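Lower back takes over in semi-supine, how high should the head support be?

Asked by Ottó Erdős in Posture and Movement

I have been doing semi-supine (on my back, knees bent, feet flat) for 34 days, once in the morning and again before bed. After a few minutes my lower back arches and the front of my ribs lifts. I use 2 paperbacks under the head. The Sandley course notes say to adjust the height but give no method. Should I add a book or take one away?

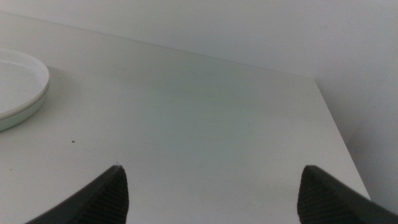 I also sit at a desk most of the day, with knees at 90 degrees, and get the same arching there by late afternoon.

2 answers

Fuchs
Chin pointing at the ceiling means too low. Pressure at the throat means too high. Change one thin book at a time and keep it for three sessions before judging. For the arch, bring the feet slightly nearer the hips and leave the back alone. Pushing it flat only tightens the stomach. The desk is a separate question, but check that you are sitting on the sit bones and not behind them.

Unditz
I just use a folded towel. Works for me.

Comment from Jelluvley: towels compress, so the height drifts. Books are easier to repeat.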